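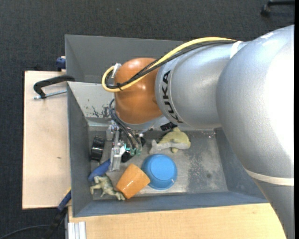
A demonstration begins when the operator closes the left pedal and ends when she opens it. Between the two, every joint angle is written to disk, along with the finger position, the line pressure and whatever the cameras deliver. The procedure at Rekerby allowed two methods. In the first, the operator stood at the cell, took hold of the wrist and walked the arm through the motion with the drives in compliance mode. In the second, she sat behind the partition with a hand controller and a monitor and drove it from there. The wrist was orange and the yellow cable made a tight loop on its left side, which was where a hand wanted to go, so a line in the procedure told the operator to grip below the loop and keep her fingers clear of it. The bin for that week held a tipped orange cup, a blue bowl upside down, a dolphin-like toy and a few other things. The task was to bring the finger down beside an object, take it, and put it in the rear bin.

She had been hired to do 14 demonstrations an hour. She did them in the order given on the sheet.

The sheet came from Plisten, the software that trained the controller. It did not say why one object came before another. On Friday it asked for the blue bowl, by remote, starting from the home position, and it asked for it again when she had finished, and again after that. She logged the repetition as a possible fault. The reply from the Bernville office arrived at 2 p.m. and said that the variance on the bowl was high and that the request was intended.

An upturned bowl is a poor object to grasp. The base ring is shallow and the rim lies flat to the floor of the bin. The usual approach was to press the finger against the side, push the bowl to the wall, and let the wall tip it until the rim lifted. By hand this took a small turn of the wrist that she could feel arriving. By remote there was a delay and no feel at all. She had learned to watch the motor current trace at the bottom of the monitor, which rose a little before the bowl moved.

She noted in the log that she hesitated at that point. Everyone's hesitation was in the data. The guidance from Bernville was to leave it in, as the filter would remove pauses longer than 2 seconds and shorter ones did no harm.

The evaluation runs were made after hours, with the cell locked and the operator present to hold the enabling switch. Demonstration 1446 had gone in that afternoon. The controller had been retrained on the full set and loaded at six. She stood outside the fence with the switch in her right hand and her coffee on the cabinet, where it was not supposed to be.

The arm left home and stopped over the bin. It came down beside the bowl, pushed it to the wall and waited. The pause was short. Then the wrist turned, the rim lifted and the finger went under it.

She recorded a success and reset the bin.

On the second run it did the same. On the third the bowl was nearer the wall, and the push was shorter, but the pause came in its place before the turn. She pulled the current trace for all three runs and laid it over her own from the afternoon. There was no reason for the controller to wait for the current to rise. The current was not among its inputs. It had been given joint angles, pressure and pictures, and it had taken the waiting from those.

There was a second feature in the traces that took her longer to place. After each release over the rear bin, before the return to home, the wrist dipped by a few millimetres and came back up. It served no purpose in the task. She looked for it in the recordings made by remote and did not find it. She found it in the ones made by hand, in a block of 132 from March, all under one operator number, which was not hers.

The number belonged to the person who had held the job before her. His gloves were still in the drawer, a size too large. She went back through the block at normal speed. At the end of each demonstration he let go of the object, and then he let go of the arm, and the arm sank slightly under his hand as the weight of it came off him and settled again when compliance mode took up the load. He had done it the same way from the first to the last.

The form had a field for unexplained motion and a box to tick if the motion should be filtered from the training set. She filled in the field. She gave the block number, the size of the dip and the name of the cell, which was Nishimura, after the old bay it stood in.

She left the box for the moment and asked for another run. The arm picked up the bowl, carried it across and let it go. She watched the wrist come down and rise again, and held the switch until it was home.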